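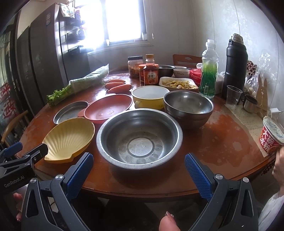 Stop grading student robotics by the trophy shelf. I've coached the Kleinschmidt after-school club long enough to say it and I'm saying it in September, before the season eats us all. The best work my kids did last year was at a kitchen table. Steel bowls, a big empty basin, two carrots, a bag of celery, somebody's cup noodles — and a hand-held gripper, jaws open, run by a person's own fingers. No arena, no buzzer. That's the project I want more of and it's the one our district doesn't know how to count.

Quick background. We had two groups. One built for the Camico Cup in October, which is a good event, well run, I have nothing against it. The other did what they called the table project. Pick up ordinary things, put them down somewhere else, keep a record of every try, good or bad. They wanted 1,000 tries by the end of the term and got 1,516. Every one of them logged in a spreadsheet that is frankly ugly, with a notes column full of stuff like "slid" and "slid again" and "too wide??"

The Camico group got a banner. The table group got a line in the newsletter, and the line had the name of the project wrong.

Here is my problem with the competition model. The game pieces are foam blocks, all the same size, same color, same spot on the mat. Kids learn to drive to the spot. They learn it very well. Then you hand them a carrot, which is fat on one end and skinny on the other, and half of what they know is useless. A steel bowl sitting in another steel bowl is worse. Where do you grab? The rim of which one? Do you want both? Grown engineers argue about this and my eighth graders argued about it too, for most of an afternoon, and I didn't teach anything that day except how to take turns talking.

Money. Entry, the official kit, the bus, shirts — a team slot for 32 kids is out of the question so we pick 10. Ten! The rest watch, or make posters. Any of the 32 can log tries at a table. Some of my best loggers were kids who would never of signed up to drive.

I know what the other side says because I've said it myself. Deadlines matter. Crowds matter. A kid who freezes at a match and comes back for the next one has learned something I can't fake with a spreadsheet. Fine, true. And a few of the table kids did drift, they got bored around the bowls and I didn't handle that well. Repetition is dull. I should have cut the sessions shorter and let them swap jobs more.

But look at where the field is going. Machines have to work in rooms with clutter in them, with jars and bottles and a chair in the way. Somebody has to care about the shape of a dish. The Plovum people, who run our summer workshop, let the kids present their log there and the questions were better then anything we ever got from a judge's table. Why did you stop using that grip. What changed after the first week. Real questions.

So what I'm asking for. Split the club budget down the middle this year. Let the project kids earn the same activity credit as the match kids. Put their log in the hall case next to the banner, ugly notes column and all. And if the Homeck grant comes through, spend it on tables first, shirts later.

Sign-ups are open. Bring a bowl.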